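Transferring a seasonal slip agreement when a boat is sold
Ratorura Harbor Community Help, Slips and Moorings

Hatsue Okabe
I hold a seasonal agreement for a 37-foot slip at Ratorura and have accepted an offer on my boat. The buyer wishes to keep her in the same berth through the end of the season. My agreement states that slips are "not assignable without written consent," but it does not say how consent is requested or whether the security deposit passes to the buyer. I would also like to know whether shore power must be disconnected during the change of ownership. The sale is expected to close in November.

3 replies

Geetha Hegde
Marina Office

Consent is granted by the marina office on receipt of a transfer request signed by both parties. Please submit the request at least 4 business days before closing, together with a copy of the bill of sale and the buyer's certificate of liability insurance. The buyer must enter into a new agreement in his or her own name. The deposit does not pass to the buyer. It is returned to the seller within 60 days, less any unpaid charges.

A transfer fee of $116 applies and may be paid by either party. Shore power may remain connected, provided that the meter is read on the day of closing and the reading is entered on the request form.
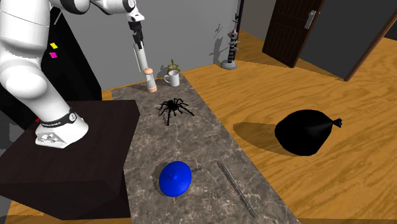
Shinji Imai
I completed a transfer last season and can confirm the above. The office returned my form once for want of the hull identification number, so please include it. Any dock box or gate key registered to the slip should be listed separately.

Haf Craddock
In my experience the buyer simply calls the office and the matter is settled. I do not recall paying a fee, although that was under the former management.

Geetha Hegde
Marina Office
Requests are no longer accepted by telephone. Forms may be left at the front desk until 4 p.m.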